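The office on the fourth floor of the Koltbridge building had 70 plants in it when I took over the route. I know because the first thing Tamero gave new people was a sheet with every plant on it, by room, with the size of the pot and the date it last got swapped. The man who had the route before me had left a note at the bottom in pencil. It said: *reception fig, leave it alone.*

I did not leave it alone. It was my first week and the fig was dropping leaves on the carpet, right by the front desk where people signed in. I pushed my finger down into the soil and it was dry two knuckles deep, so I gave it a full can. The receptionist watched me do it.

"The other guy never watered that one," she said.

"What did he do with it?"

"He stood there for a minute. Then he went and did the rest."

I wrote it down on the sheet as watered and moved on to the copy room.

The job was simple enough. I had a van, a cart, two cans, a bucket of rags and a box of spare saucers. I did four buildings a day. You check the soil, you water, you turn the pot a quarter, you wipe the leaves, you pick up what fell. If a plant looks bad you tag it, and somebody from the greenhouse brings another one the same size and takes the bad one away. Most customers never notice a swap. They paid by the plant, and what they paid for was a plant that looked the same every month.

The next week the fig had dropped more leaves. I watered less. The week after that I moved it three feet closer to the window, and the receptionist moved it back while I was down the hall, because it blocked the door to the coat closet. By the fifth week there was a bare stretch in the middle of it as long as my arm. I put a tag on it.

The greenhouse called me that night. The woman who ran it had a flat voice and she was eating something.

"You tagged the Koltbridge fig," she said.

"It's half bald."

"It isn't ours."

I told her it was on the sheet. She said it was on the sheet because we took care of it, and it had come into the building before Tamero had the contract, before Cullent even, and they had the contract for nine years. It had belonged to a law office called Žukauskas that used to rent the whole floor. When the law office closed they took the desks and the lamps and the books. The fig was too tall for the elevator by then.

"So what do I do with it?" I said.

"Take the tag off."

I took the tag off. I also asked the receptionist if she remembered the law office, and she said she had worked for them. She had stayed on when the new people moved in, the same way the fig had. She told me it had come in a pot the size of a soup kettle and sat on the corner of her desk. She used to give it whatever was left in her water glass at the end of the day, and sometimes that was nothing.

"Every day?" I said.

"Every day I was here. Then they hired Cullent and there was a memo that staff shouldn't water the plants."

"Did you stop?"

She looked over at it. "I'm supposed to have," she said.

So that was two of us. I had been giving it a can a week and she had been giving it half a glass a day on top of that, and the man before me had worked it out and kept his hands in his pockets. I felt stupid, mostly for having tested the soil that first morning and trusted it. It had been a Monday. Nobody had been in all weekend.

I made her an offer. I would do the leaves and the turning and she would do the water, and I would write it on the sheet as done. She thought about it longer than I expected. Then she asked whether I could do something about the closet door, and I said I could take the door off and turn the hinges so it opened the other way. That was not on any sheet. I came in on a Saturday with a screwdriver and did it in forty minutes, and we moved the fig to the window.
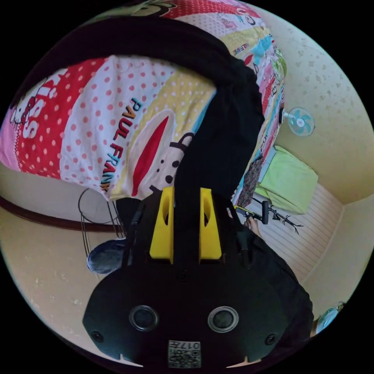

It went on dropping leaves through the end of the fall. I would come in with the cart and she would say how many. She kept them in a desk drawer, in an envelope, and I never asked why. In December the heat came on in the building and I thought that would finish it. I brought a tray of gravel to set near the pot and kept it filled. The people in the back offices complained about a draft, so the window shade stayed down for most of a month, and I put it up each time I came and it was down again each time I came back.

Then Koltbridge sent a notice that the fourth floor was going to be redone. New carpet, new paint, new lights. All plants had to be out by the end of the month. For the others that was easy – the greenhouse sent a truck, and 69 of them went down in the freight elevator in one morning. The fig stood there with a sheet of plastic over it.

The contractor wanted to cut it up. He was polite about it. He had measured the elevator and he had measured the stairs, and he showed me both numbers on his tape. The receptionist did not say anything. She got her coat.

I called the greenhouse and asked how far down you can cut a fig.

"Why?" the woman said.

"How far?"

She chewed for a while. "Farther than you'd want to," she said. "Leave it one good node. Two if you can."

We did it after five o'clock, with the floor empty and the drop cloths down. I held the trunk and the receptionist used the saw, because she asked to. The sap ran white down the bark and over my glove. When the top came free it was heavier than I was ready for, and I had to walk it backward to the wall and lean it there. What was left was a stick in a pot, as high as my belt.

It fit in the elevator with room for both of us and the cart.

She wanted it in her car, so I laid the passenger seat down and packed rags around the pot. She asked how much water it should get. I told her a good deal less than before, now that it had no leaves to speak of.

"Half a glass," she said.

"Not every day."

She said she would see, and she pulled out of the loading dock with her blinker on.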